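We use cookies to improve your experience on this site. Accept | Manage preferences

About Isard School

Isard School is an independent day school in Ilutton, serving 240 students from kindergarten through grade eight. The school was founded by families from Ilutton and nearby Naletine and moved to its present building on Rutherford Street in its second year.

Instruction is offered in English and Spanish. The library holds 1,681 titles and is open to parents on Wednesday afternoons. Applications for the coming year are accepted until the end of November.

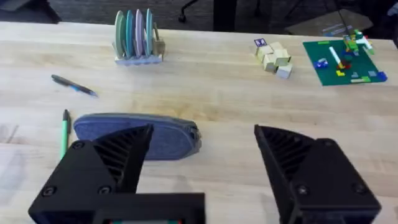
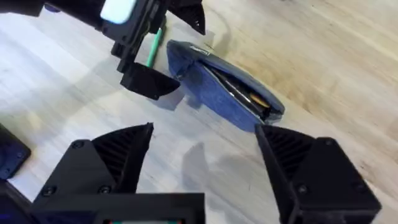

Wooden tabletops, Isard School, Ilutton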